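Does a small importer still need a certificate of origin if the duty is already zero?

Posted in Trade and Customs, 2019-03-28

I run a two-person business bringing bath and kitchen linen into Canada, mostly from a mill agent called Harumar. Up to now everything has come through a bigger wholesaler, so I never had to think about tariff treatment. My first direct shipment is 300 cartons and I have been sent a commercial invoice, a packing list and a bill of lading, but no certificate of origin.

The agent says the goods qualify under a trade agreement and that the paper is a formality. My broker at Trarnik says she won't claim the preferential rate without it. I've read the government pages on the agreement twice and they seem to be written for companies with a whole department for this.

What I want to know is whether I can bring the goods in at the ordinary rate now and claim the difference later, or whether I lose the preference for good once the entry is made. I also don't understand whether "origin" means where the towels were sewn or where the yarn was spun. The agent has given me two different answers.

grerkia_linens
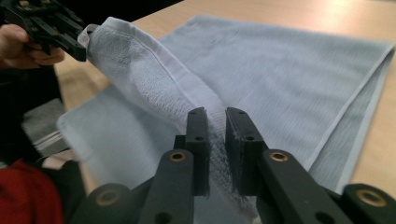

Jaxon Cloutier

Your broker is right, so start there. She is signing for the claim on your behalf and if it gets checked and there is no proof of origin behind it, the duty comes back to you with interest.

On the first part, yes, as a rule you can account for the goods at the ordinary rate and apply for a refund afterwards once you have the proof in hand. There is a time limit, and it isn't the same under every agreement, so ask her for the one that applies to yours and write it on the file. I did this with an entry where the difference was $1,213 and it took a while to come back, but it did come back. Budget as though you won't see it this season.

On the second part, it depends on the rule for your tariff classification. Textiles have their own rules and they are usually stricter than people expect. In some agreements the fabric has to be made in a member country, and in some it goes right back to the yarn. Cutting and sewing alone is often not enough. Get the mill to tell you in writing where the yarn came from, where it was woven and where it was finished. If the agent can't get that out of them, I would assume the goods don't qualify.

Also, the duty being zero and the goods being zero-rated for sales tax are separate things. You will still pay GST at the border.

Obi

Just pay it. We had the same thing over $539 and spent more than that in phone calls. If it's a small order it's not worth the hassle, get the paperwork sorted with the supplier for the next one.

grerkia_linens

Thanks both. I've asked for the yarn details and will enter at the ordinary rate for now. The difference is bigger than Obi's, so I'll go for the refund if the mill comes through. Do I need a new certificate for every shipment, or can one cover the year?

Jaxon Cloutier

Many agreements allow a blanket certificate for identical goods over a set period, but not all of them do. The period has to be filled in on the form and the goods described closely enough to match your invoices. If you change the weight or the fibre content, ask for a fresh one. Keep your records for at least 6 years after the year you import. I keep mine for 7.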